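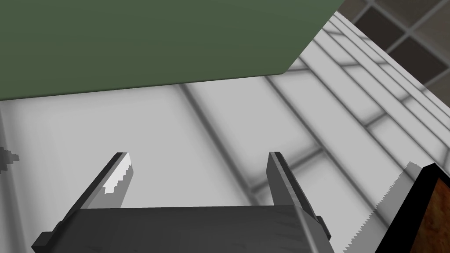

Mancuso, fabricant de peintures intérieures, met en vente en août la gamme Proltden, composée de 17 teintes réparties entre gris foncés et tons pâles. La gamme a été conçue pour les pièces où deux valeurs très éloignées doivent cohabiter sur des surfaces contiguës : un soubassement et le mur qui le surmonte, une porte et son encadrement, une bibliothèque et la cloison qui la porte. Un gris foncé placé devant une surface pâle, comme sur la vue de synthèse en tête de ce communiqué, se lit d'abord par ses bords, et l'œil juge ensuite seulement la couleur elle-même. Les coloristes de Mancuso ont donc travaillé les teintes par couples, en les comparant toujours côte à côte sur un même support.

Une gamme vendue par teinte, présentée par couple

Proltden compte huit gris foncés, huit tons pâles et un gris moyen destiné aux plinthes et aux transitions. Chaque gris foncé porte le même numéro que le ton pâle avec lequel il a été mis au point. L'acheteur reste libre de les combiner autrement. Le nuancier présente les couples face à face, sur deux volets séparés par un pli, et un second feuillet permet de rapprocher n'importe quelle teinte foncée de n'importe quelle teinte claire.

« Dans nos magasins, les clients choisissent le gris foncé en premier et prennent ensuite un blanc au hasard », explique Tiziana Marchetti, directrice de la gamme chez Mancuso. « Le résultat les déçoit souvent, et ils accusent le gris. Le plus souvent, c'est le blanc qui est trop froid. Nous avons voulu que la question soit posée dès l'achat. »

Les gris foncés se répartissent en trois familles : les gris neutres, les gris tirant vers le vert et les gris tirant vers le brun. Les tons pâles vont du blanc cassé au sable clair. Aucun blanc pur ne figure dans la gamme. Les essais menés par le fabricant ont montré que le blanc pur durcissait la limite entre les deux surfaces et rendait visibles les irrégularités de la découpe au pinceau.

Deux ans de travail à l'atelier de Vukside

La mise au point des teintes a été confiée à l'atelier couleur de Vukside, dirigé par Benedetta Negri. L'équipe est partie des archives de l'entreprise, qui conservent 1 397 formules produites depuis l'ouverture du site. Les formules ont été classées par clarté, puis les plus proches ont été écartées. Les teintes restantes ont été appliquées sur des panneaux de plâtre, de bois et d'enduit, puis observées le matin, à midi et à 18 heures, avec et sans éclairage artificiel.

Les gris foncés ont demandé le plus de reprises. Une teinte foncée qui paraît neutre en plein jour peut virer au bleu sous une ampoule froide ou au violet dans une pièce exposée au nord. L'atelier a corrigé ce défaut en réduisant la part de pigment noir et en la remplaçant partiellement par des terres naturelles. Le pouvoir couvrant s'en trouve légèrement diminué : Mancuso recommande deux couches dans tous les cas, et une sous-couche grise sur les murs clairs.

« Nous avons abandonné quatre gris qui étaient très beaux sur le nuancier », précise Benedetta Negri. « Sur un mur entier, en fin de journée, ils devenaient presque noirs et on ne voyait plus les angles de la pièce. Le numéro 5 a été refait jusqu'au dernier moment, et il est sorti plus clair que prévu. »

Un liant fourni par Trollex

Le liant de la gamme est fourni par Trollex, partenaire de Mancuso pour ses peintures en phase aqueuse. Il s'agit d'une émulsion acrylique déjà employée dans les peintures pour boiseries du fabricant et adaptée ici à une application murale. La peinture est proposée en deux aspects, mat et velours. Le mat est conseillé pour les plafonds et les murs peu exposés, le velours pour les couloirs, les cuisines, les portes et les meubles.

Les surfaces foncées et mates marquent facilement au frottement. Le phénomène, appelé lustrage, apparaît autour des interrupteurs, le long des escaliers et derrière les dossiers de chaise. Pour le limiter, la formule mate des gris foncés contient une charge minérale plus fine que celle des tons pâles. Le nettoyage se fait à l'éponge humide, sans produit abrasif, à partir de la quatrième semaine suivant l'application.

Giorgia Ferraro, responsable technique chez Trollex, indique que les deux formules ont été ajustées pour sécher à la même vitesse. Un peintre qui travaille une limite entre deux teintes peut ainsi poser son ruban de masquage sur la première surface le lendemain de l'application, quelle que soit la couleur par laquelle il a commencé. Elle recommande de retirer le ruban tant que la seconde couche est encore fraîche, en le tirant à plat et vers la surface qui vient d'être peinte.

Conseils d'application

Le support doit être propre, sec et dépoussiéré. Les anciennes peintures brillantes sont à poncer au grain fin. Les fissures et les trous doivent être rebouchés et poncés avant l'application de la sous-couche, en particulier sous les gris foncés de finition velours, qui accusent les défauts de planéité lorsque la lumière arrive de côté.

Mancuso conseille de commencer par la surface pâle et de déborder légèrement sur la zone qui recevra la teinte foncée. La limite est ensuite tracée au niveau ou au cordeau, puis masquée. Une fine couche de la teinte pâle passée sur le bord du ruban évite les infiltrations. La teinte foncée vient en dernier, en deux couches, avec six heures de séchage entre les deux. La température de la pièce doit rester comprise entre 10 et 25 degrés pendant toute la durée des travaux.

Pour les meubles et les portes, un rouleau à poils ras est préférable au pinceau. Les chants se peignent avant les faces.

Un premier chantier à Vukside

La gamme a été appliquée pour la première fois dans l'ancienne école de commerce de Vukside, transformée en logements et en bureaux. Le chantier portait sur 2 285 mètres carrés de murs, de portes et de boiseries. L'architecte Liliana Orlandini y a retenu trois couples de teintes, un par étage. Les soubassements des couloirs, hauts de 1,20 mètre, sont peints en gris foncé, les murs et les plafonds en ton pâle.

« Les couloirs sont longs et les fenêtres sont petites », rappelle Liliana Orlandini. « Le maître d'ouvrage craignait qu'un soubassement foncé les rende tristes. Nous avons peint dix mètres pour essayer, au deuxième étage, et la décision a été prise devant le mur. Le gris du rez-de-chaussée est un peu plus brun que celui que j'avais choisi sur plan, à cause du carrelage d'origine que nous avons gardé. »

Les travaux de peinture ont été réalisés par l'entreprise d'Adelmo Zanetti, artisan peintre installé dans la ville. Il signale que les gris foncés demandent de bien mélanger les pots entre eux avant de commencer une grande surface. « Je verse tout dans un bac et je travaille à partir du bac. Avec ces couleurs, une reprise au milieu d'un mur se voit », indique-t-il. Ses remarques ont été reprises dans la notice imprimée au dos des pots.

Conditionnements et disponibilité

La gamme Proltden sera disponible en août dans les magasins Mancuso et chez les revendeurs de la marque. Les teintes sont conditionnées en pots de 1 litre, de 2,5 litres et de 10 litres. Des testeurs de 75 millilitres seront vendus à l'unité ou par deux, un gris foncé et un ton pâle portant le même numéro. Le rendement est de 11 mètres carrés par litre et par couche sur un support préparé.

Le nuancier imprimé est tiré dans un premier temps à 1 000 exemplaires, réservés aux architectes, aux décorateurs et aux entreprises de peinture. Les particuliers pourront le consulter en magasin et emprunter des panneaux peints au format A4. Mancuso rappelle que les couleurs affichées sur un écran ne remplacent pas un essai sur le mur à peindre.

Les teintes de la gamme précédente restent disponibles sur commande, en pots de 2,5 litres et de 10 litres. Les formules anciennes peuvent être demandées à l'atelier de Vukside avec le numéro inscrit sur le couvercle du pot.

À propos de Mancuso

Mancuso fabrique des peintures et des lasures pour l'intérieur. L'entreprise conçoit ses teintes dans son atelier de Vukside et les distribue dans ses propres magasins ainsi que par un réseau de revendeurs.

Contact presse

Tiziana Marchetti, direction de la gamme Proltden, Mancuso, Vukside. Les fiches techniques, les fiches de sécurité et les échantillons peints sont envoyés sur demande aux rédactions.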